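Search
Search this site
Go

How to Sort a Pile of Plastic Bottles (and Enjoy It!)

I put off our bottle pile for most of the spring. You know the kind of pile I mean: sports drinks from the car, little tea bottles from lunch, a water bottle or two from every single bedroom. By July it had taken over the end of the kitchen counter, and I finally sat down and worked out a routine. Now I look forward to it, I really do, and a full grocery bag of bottles takes me less time than a pot of coffee.

What follows is the whole routine, start to finish. It works for a small apartment and it works for a break room at the office (I've done both).

What you need

- A clear stretch of table. White or light-colored is great, you'll see why in step 3.
- One open bin with a wide mouth. Mine is a Wokholm, and any square tub that a bottle can lie down in will do the job.
- A damp cloth and a dry one.
- Scissors with a blunt tip, or a Vevum label cutter if you have one lying around.
- A bag for caps and a bag for sleeves.
- A sink within reach.

Step 1: Dump them out

Tip the bag over on its side and let the bottles roll out onto the table. Don't line them up! I used to stand every bottle in a row first and it added ages to the job, plus one always went over and took its neighbors along with it. Let them lie. Lying down they stay where they are, mostly, and if your table slopes you can fold the dry cloth into a long strip and lay it along the low side.

Put the bin toward the back of the table, off to one side. You want to reach past the bottles to get to it, so that the space right in front of you stays open for working.

Step 2: Pull out anything with liquid in it

Pick up each bottle and give it a tilt. If something moves, it goes to the sink. Sports drinks are the ones to watch, as a big sleeve can hide a surprising amount at the bottom. Pour it out, fill the bottle a third of the way with plain water, cap, shake, pour again. One rinse is enough for water and tea. Anything milky or sugary gets 2.

If you find a bottle that's still sealed, lucky you, put it in the fridge.

Step 3: Read the label before you touch it

This is my favorite part, and I know how that sounds. Labels come in two main types and they come off in completely different ways.

A wraparound label is a strip that goes around the straight part of the bottle and is glued at one seam. Find the seam, lift a corner with your fingernail, pull slowly. Done.

A shrink sleeve is a tube of film that has been shrunk tight onto the bottle, so it follows every curve, including up over the shoulder where the bottle narrows. There may be no glue at all. Look for a line of tiny perforations running top to bottom and tear along it. No perforations? Slide the blunt tip of the scissors under the bottom edge and make one long snip up toward the neck. The whole thing falls away in a single piece, which is so satisfying.

On a light table you can spot a clear bottle with no label right away. On my old dark counter I lost them constantly.

While you have the label in your hand, check the net content. It's usually printed low down, in milliliters or ounces. I keep the sizes apart, because the return machine at our Pallasmont store takes the small ones on the left and everything from 1000 mL up on the right. The 2000 mL water jugs don't fit in the bin anyway, so those go straight on the floor beside my chair.

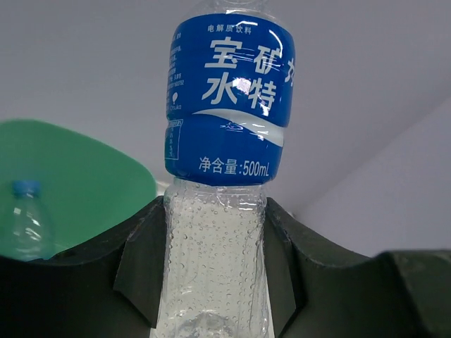
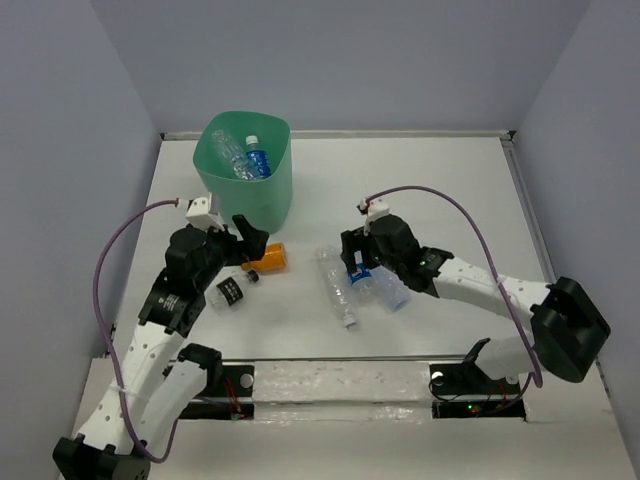 Blue sleeve on a 500 mL electrolyte drink in the first picture; bin at the back and bottles on the tabletop in the second.

Step 4: Caps

Check the rules where you live, they differ a lot. Our pickup wants caps on. My sister's wants them off and in the trash. If yours stay on, squeeze some air out first, then screw the cap down, and the bottle keeps its flattened shape. If they come off, drop them in the cap bag as you go. Saving them for the end sounds efficient and you will be chasing caps under the stove.

Step 5: Fill the bin

Start with bottles on their sides, pushed up against one wall. Then use the leftover space for whatever fits, and yes, that can mean one standing up in the gap. Short fat bottles go in the corners. Skinny ones go across the top at the end.

Don't crush anything that carries a deposit! The machine has to read the code on the label, and this also means deposit bottles keep their labels and sleeves on. Skip the cutting for those. I sort them out during step 3 and send them to the bin first, so there's no chance of getting carried away with the scissors.

My bin takes 32 of the lunch-size bottles if I squash them and far fewer if I leave them whole. When it's full I tip it into the big Isaksson sack in the hallway and start over.

Step 6: Wipe down

Go over the table with the damp cloth and then the dry one. Sports drink dries sticky and you'll find every drop of it with your elbow the next morning. Rinse out the bin too, turn it upside down, and let it drain overnight.

A few extra tips

Sleeve won't tear? Run warm (not hot) water over it for a minute and try again.

Sticky glue left behind from a wraparound label comes off with a bit of cooking oil rubbed in with your thumb. For recycling I don't bother. For bottles I want to keep for seedlings, I do.

Kids love the sleeve step. Give them the perforated ones and keep the scissors on your side of the table.

And save one or two clear bottles with nice straight sides. Cut in half, the bottoms make terrific scoops for potting soil, and I'll have a separate page up on those as soon as my tomatoes are in bigger pots.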